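Prarnier Community
Home | Tickets | Hardware | Calibration | Search

Ticket: wrist camera vs. fixed camera, plate goes into the rack at a slant
Opened 12 February 2026
Status: open, waiting on reply
7 replies | 2 shares

Hi all, back again with the dish rack. Short version first: with the Grosell wrist camera feeding the controller, my gripper misses the plate rim more than I can live with. With the De Smet fixed camera it finds the rim fine but puts the plate down at a slant. I'm trying to pick one for our bench in Niltville before June and right now I don't love either of them.

Setup, so you don't have to dig up my old tickets. Same arm for both, same gripper with the plain fingertips, stock Prarnier controller. Wrist camera runs at 30 frames a second, fixed one also at 30 so the comparison is fair. Exposure locked on both. Grip force limit is at 7 newtons (I went higher once and did not enjoy the noise). Task is plates in and out of a wire dish rack with a drip tray, on a gridded tablecloth. I picked the cloth on purpose, I like having lines to check the perspective against!

Wrist camera first. I love how close it gets you. You can see the ribs in the side of the rack and the divider wires up close. What I don't love is how little of anything else you get. Look at how much of the plate on the cloth is missing from this one, and that's the kind of view the rim finder has to work with:

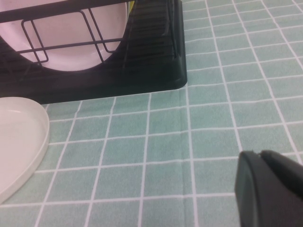

Wrist view. Pink plate behind the divider wires, part of a white plate at left, fingertip in the lower right corner.

So the rim finder fits a circle to whatever arc it's got. When it gets half a plate or more it's great, really tight. When it gets a third, the center wanders all over the place, and the fingers come down either on the rim or on bare cloth. The other thing I noticed in the log is that the divider wires chop the upright plate into pieces and sometimes one piece gets its own plate ID. I had a "plate" in there the size of a coaster.

Things I tried on the wrist side, in order:

- Redid hand-eye calibration with 100 poses. Helped a bit at the edges, no change on the short arcs.
- Raised the approach height. More plate in view, but then the depth gets noisy and the last bit of the descent is a guess.
- Masked the fingertip out of the corner. Should have done this ages ago, it was getting picked up as an edge. Fewer false rims now.
- Turned on "merge split contours" in the controller. Fixed the coaster, then merged two real plates into one. Turned it back off.

Then I swapped over to the fixed camera. It was a nice change, I'll admit! The whole rack fits and so does the spare plate in front of it, with plenty of cloth left over.
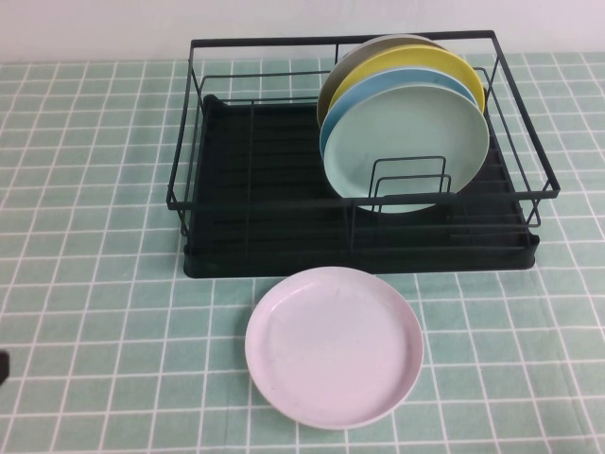
Fixed view. Four plates standing in the right half of the rack, pink one flat on the cloth in front.

On this one the flat plate gets found pretty much every time, center and all. Where it falls down is the rack. The plates stand so close together, face to face, that the back ones are only a strip of color, and the mint one in front is nearly the same shade as my cloth (yes, I know, the cloth was my idea). The yellow and blue rims come out clean. The mint one I had to help along by dropping the contrast threshold, and then the grid lines started showing up as edges. The taupe one at the back comes and goes.

The slant is a separate problem, I think. The target pose for the free slot comes out leaning, and the controller follows it faithfully. I measured the slot by hand and typed the numbers in and the lean went away, so I'm fairly sure it's the pose estimate and the arm is fine. I'd like to not type numbers in forever though.

Timing, in case it matters: the camera handoff takes 600 ms when I switch sources in the middle of a run. I tried fixed camera for the coarse approach and wrist camera for the last part, which sounds like the obvious answer, and the arm just sits there during the handoff and then sometimes throws a stale frame warning. Is there a way to keep both streams warm? I couldn't find a setting for it.

What I'd like to know:
Does anyone run both cameras at once on this controller without the stale frame thing? And is there a minimum arc setting for the rim finder, so it backs off and looks again when it's only got a sliver of plate?

Logs from both runs are attached to the ticket. I'll swap in a darker cloth next and post what happens with the mint plate.

Was this ticket helpful? Yes (4) No (0)

Back to top | Contact support | © 2026 Prarnier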